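Speaker notes – "Folding for people who do not like folding"
Evening talk at the Zanley reading room, March. 28 minutes, then questions.

Opening
Say good evening, thank Danjuma Ogunleye for the keys and for the long table. Ask who folded something this morning. Wait for the hands. Do not make a joke if there are few hands, last time it was not nice.

Tell where I come from in this subject. I worked four years in the sorting hall of Etim, which takes used clothes and sends them to shops. On a normal day we had 400 pieces on my table. I learned folding from speed, and only later I learned it for my own closet. So my way is maybe not the most beautiful way.

Part 1 – Thin things are easy
Keep this short. T-shirts, pillow cases, kitchen towels. Show one T-shirt fold slowly, one time fast. Mention that the books about closets speak mostly of thin things, and people then go home and meet a sweatshirt.

Part 2 – Thick things
Take the water now, this part is long.

The problem with a sweatshirt is that it does not keep a line. You press the fold with your hand and it comes back round. The inside is soft and has air in it. Many people press harder, and then they are angry with the sweatshirt. My advice is to accept the round edge and to work with it. Fold fewer times. Two folds for the body, one for the sleeves, and stop there.

Explain the words: I say "hard edge" for the edge you can press flat, like on a shirt, and "roll edge" for the thick one. On the shelf, the roll edge goes to the front. You can take it with one hand and the pile does not open.

Next, prints. A big white print on dark cloth is stiffer than the cloth around it on most sweatshirts. If the fold goes across the middle of the letters, after some months you can get a line there. Fold beside the print, or leave the print on the outside and on top. Then you also see which sweatshirt it is without pulling out the whole pile.

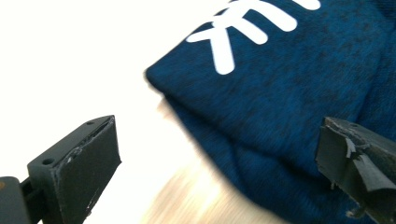 Garba Onuoha wrote to me after the first version of this talk that he does not agree about the print. In his house everything is folded with the print inside, he says, it stays cleaner, and his oldest sweatshirt still has all its letters. He also asked why I do not simply roll everything, as he does for travel.

My answer, if this comes again tonight: print inside is good when the fold is wide and the pile is low. Under a high pile I would not do it. And rolling is fine for a bag, but on a shelf the rolls fall down – at least mine do. Say it friendly.

Part 3 – The table
People forget the table. On the bed you sink in, and the sleeves go under. A smooth table at the height of your hip is best. Let the part you are not working on lie flat on it. Good light helps with navy and black, where the seams are hard to find.

Shelf depth: mine is from Sollon and is 600 mm deep, too much for one row. I put winter things behind and change in March. Do not spend more than two minutes here.

Part 4 – Try it
Give out the sweatshirts from the Clititz box. One for two people. First round without talking, second round with my count. Walk around the table and look at the sleeves, the mistake is almost always in the sleeves. If somebody has a hood, lay it down flat over the back before the last fold.

Closing
Repeat: few folds, roll edge to the front, print not under the fold. Ask them to bring back the sweatshirts folded. The sheet with the drawings is by the door.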